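Tuesday, April 12, 2022
Stream delay bench, match feed tests, continued
Present: Chanida, Clifford, me (Despina)

Purpose today was to get a clean figure for how far the Losdale player runs behind the satellite feed during live cricket, and to find out why the second-screen scores keep arriving ahead of the picture. Isabelle asked for both before the July fixtures.

Setup. Satellite receiver on input A, Losdale web player on input B, same monitor wall, burned-in timer on both. Romora score feed logged to the laptop by arrival time. Source was the replayed T20 innings from the archive server, pushed through the live chain as if it were going out. Encoder settings as Inès left them, segment length 2 seconds.

Run 1. Player started cold at the top of over one. Delay 23 seconds behind satellite at the first ball and the same at the end of the sixth over. No rebuffering. Score updates reached the log before the delivery was shown on B every time a boundary was hit. Wides were less consistent, probably because the scorer waits for the umpire's signal.

Run 2. Throttled the line after the powerplay. Player dropped to the low rung and stayed there. Delay grew in steps, one step per stall, and was never recovered. The catch-up logic is either off or has its threshold set too high. Clifford checked the config and the speed-up flag is present but commented out. Left it alone for now so the runs stay comparable.

Run 3. Load test with 80 simulated viewers, then 160. No change in delay between the two. Origin response times up to twice as long at the higher load, still well inside one segment. Ad break markers at the end of the over fired correctly on satellite and one segment late on B. Need to look at whether the packager rounds up.

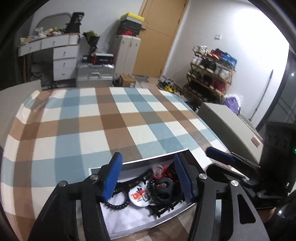 Run 4 needs a visible event on both feeds that does not depend on the timer, since the burned-in digits smear on the low rung. The bat-on-ball frame is no good there either, the ball disappears into the pitch. Chanida wants a test card with one strong color patch on a plain ground, much like the white disc with the orange-red flame design lying on the white bottom of the box. Fine dark detail next to it would help too. The teeth on the long black piece behind the disc are about the right kind of texture for showing when the encoder gives up.

Open items:
Score feed hold-back. Suggest delaying by measured player delay, per session. Ask Romora if they can take an offset.
Speed-up flag. Inès to say why it was disabled.
Ad marker rounding. Clifford.
Repeat run 2 with the flag on, same throttle profile, same innings.

Logs and timer captures are in the Stesedura folder under today's date. Receiver left powered on.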